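Bindery notebook, back room on Ledesma Street
April 27, 2019

Paste day, and a long one, so this will ramble a bit. I meant to write only the recipe and go home, but whoever opens the book next will want to know why the blue ledger is still in the press and why there is a jar in the fridge with a question mark on the lid. Please don't throw the jar out. I am fond of it.

First the ledger. It's the big farm account book that came in with its spine hanging on by the mull, over 400 pages, most of them written on both sides in that lovely brown ink that goes almost gold where the pen was running dry. The sewing is sound through the middle and gives out toward the end, where somebody at some point had a go at it with household glue. I spent the whole morning on that glue. It's the brittle amber kind, and where it sits on the folds it comes away with a bone folder and patience, but where it has soaked in, it takes the paper with it if you so much as look at it crossly. I ended up laying a poultice of thick paste along the spine in short stretches, covering it with a strip of polyester, leaving it 15 minutes, and then easing the softened glue off with the side of the small spatula. Longer than that and the paper starts to feel like wet bread. I tried longer on one stretch near the tail and was sorry, though it dried flat in the end and I don't think anyone but us will ever find the place.

A note on the small spatula: it has been ground down again by someone, and whoever did it, thank you, it's much nicer. The edge used to catch.

Now the paste. We have been using the Fudent wheat starch since the winter and I have grumbled about it in these pages more than once, so it's only fair to say that today's batch was the best we have made with it. What I changed was the soaking. I used to stir it into cold water and put it straight on the heat, and it always came out a little grainy, and then I would push it through the horsehair sieve again and again and blame the starch. This time I let it sit in its water overnight, poured off the water in the morning, and started with fresh. One part starch to 5 parts water by volume, low heat, stirring the entire time with the flat wooden paddle. It goes from milk to something like custard quite suddenly, and the temptation is to stop right there. Don't! Keep going until it turns from white to that slightly see-through gray and starts to pull on the paddle. My arm was ready to quit well before the paste was.

I let it cool in the pot with a damp cloth over it, then sieved it twice. The first pass was still a little stubborn, the second went through like a dream – smooth, glossy, no lumps to speak of. Thinned with a splash of water in the bowl for the tissue repairs, left stiff for the spine.

The jar in the fridge is the leftover stiff paste. The question mark is my way of saying I don't know how long it will keep with the overnight soak. If it smells sour or has gone watery around the edges, out it goes, but write down the day you noticed, please, here and not on a scrap. We lose the scraps. I found one in the guillotine clamp last week that just said "better with less" and I would dearly love to know less of what.

Tissue repairs next. I used the thinner of the two Japanese papers on the edge tears and the heavier one for guarding the outer folds of the last sections. The thin one is a pleasure over the brown ink, you can read straight through it once it has dried. I tore the strips against the ruler with a line of water as usual, and had the nicest feathery edges I have managed this year, which I put down to the damp weather and not to any sudden gift. Each repair got blotters and a small weight, and I kept moving down the pile so that nothing was hurried. I do think this kind of work goes better with the radio on low, but that may just be me.

There was one leaf I left alone. It has a child's drawing of a horse in the margin, very faint pencil, with a tear running up to its front hooves. I was afraid of tide lines if I wetted anything near it, and I would like us to talk about a dry repair with a remoistenable tissue. The leaf is in the folder on the top shelf with a flag sticking out. Have a look at the horse even if you have no opinion about the tear. It's a very good horse.

Boards. The Prodeck board arrived, finally, and I have mixed feelings. It cuts cleanly and it's beautifully flat, but it's denser than what we ordered before and makes for a heavy book. For the ledger I think that's fine, it's a heavy book anyway and ought to feel like one when you lift it. For the little songbooks it would be like putting a child in an overcoat. I cut a test pair and pasted a sheet to one side to see how badly it would pull. They are under the brick by the window. If they have warped toward the paste when you come in, line the other side and tell me how far it comes back.

Cloth is from Grodari, the dark blue, and I have cut it oversize with the grain running head to tail. Please check me on the grain, I did it late in the day and with my reading glasses on top of my head. The offcuts are rolled up in the tube with the others. There is enough there for corners and a few small spines, so no need to cut into the new roll.

Lunch was late and eaten standing up, but the side table looked so cheerful that I stayed over there longer than I should have, eating soup and thinking about headbands. I have come around to plain sewn ones in undyed linen for the ledger. The original had nothing but a bit of striped cloth folded over a cord, and anything fancier would look like somebody else's hat.
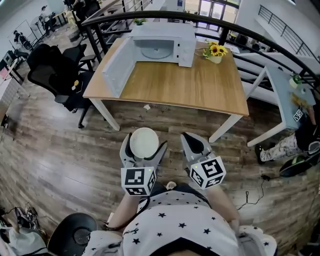

Wooden table with the microwave door open, sunflowers in the short cream vase.

Back to the bench after that. I resewed the loose sections at the end onto new tapes, picking up the old sewing holes wherever they would still hold a thread. The thread is the thinner linen, waxed, and I was careful not to pull too hard at the kettle stitches, having split a fold that way in April and heard about it for days. The swelling looks right to me. I knocked it up, glued nothing, and put the block in the nipping press between boards with just enough pressure to keep it honest.

So that is why the ledger is in the press. It can stay there until the repairs are completely dry, and it won't mind waiting a bit more if the bench is needed for something else. When it does come out, the order I have in mind is paste on the spine, new mull, a layer of thin paper over that, and then leave it overnight again before any rounding. The old spine lining has some printed waste in it, a scrap of what looks like a seed list, and I have lifted it in one piece and put it in the folder with the horse.

Things we are low on: blotters of the large size, the medium curved needles, beeswax. The paste brush with the red handle has started shedding and I picked hairs out of nearly every repair, so it has been moved to the glue pot for good. The sieve is washed and drying upside down on the rack. Leave it there until it's dry right through, the frame swells.

Last thing, the humidity dial by the door is sticking again. Give it a tap before you believe it.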